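Relero widens its two-arm bench rental

Monday, February 1, 2021

Small shops that want to try a two-arm robot without buying one have a new option this month. Relero, which until now rented only single arms to labs and repair businesses, has opened its two-arm package to anyone with a table and a regular wall outlet. The package is called Vudham. It covers the arms, the stand they sit on, the end tools, a control computer and a set number of support hours.

We asked Zinhle Msimang, who runs the bench program at Relero, what a customer gets on day one. The arms come already mounted and calibrated, she said, and a technician stays until the first job runs from start to finish. After that the customer is on the phone line, which is staffed on weekdays. Weekend cover costs extra.

The rental term is 60 days. A shop can return everything at the end, extend month by month, or buy the set with part of the rent taken off the price. Msimang said most of the people who signed up during the January trial chose to extend. She would not say how many bought.

The main selling point is that the two arms do not have to carry the same tool. One side can have a gripper for holding small parts while the other has a different end piece, and swapping tools takes one hex key and a few minutes. Relero says a person with no robot background can learn the swap in an afternoon. From what we saw, that seems fair, though routing the cables afterward takes patience. The leads need enough slack to let the wrist turn, and too much slack gets in the way.

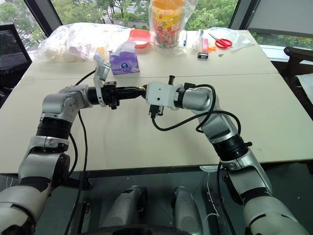 Setting up a job is done by guiding the arms by hand or by using a remote station. Either way, you go through the task a number of times and the software saves each pass. Relero suggests 100 passes for a simple pick-and-place job and more for anything where the two arms have to meet over the same part. That sounds like a lot. With short tasks it is about a day of work, and it can be split between people.

Two-arm work is where we had the most questions. Bringing both tools close together over something small is harder than it looks, and the arms have to slow down when they get near each other. The software does this on its own, using a limit you can change – but only downward. Msimang said the cap will stay in place for rentals.

Corinne Benavides used the package through the January trial at Shezi, a shop that repairs handheld meters. Her team wanted help with holding and turning small parts while a person did the close work. She said the first week was slow and the second was much better. Her one complaint was the manual, which covers the single-arm kit in detail and gives the two-arm setup nine pages. Relero has promised a longer version and will mail it to current customers at no charge.

Benavides also had some advice about the table. A heavy one is best, and it should be checked for wobble before the technician arrives. Her team lost most of a morning to a loose leg. She also found that it helps to practice on a table with ordinary things left on it, if that is how the table will look in daily use.

Pricing goes through Costgate, the leasing company that handles all of Relero's contracts. Quotes depend on distance and on which end tools are chosen, so there is no flat rate to print here. Delivery is included for addresses up to 100 miles from the Relero warehouse. Past that, freight is billed at cost. Costgate asks for a deposit, and it is returned after the set has been inspected.

A few points to check before signing. Damage to the arms is covered, but damage to the end tools is not. Fingertips are treated as wear items and sold in pairs. The saved passes belong to the customer and can be copied off the control computer before it goes back – ask for the export tool at delivery, as it is not installed by default.

Readers who want to see a set running can ask Relero for a bench visit. Visits last an hour, and you may bring a few of your own parts to try.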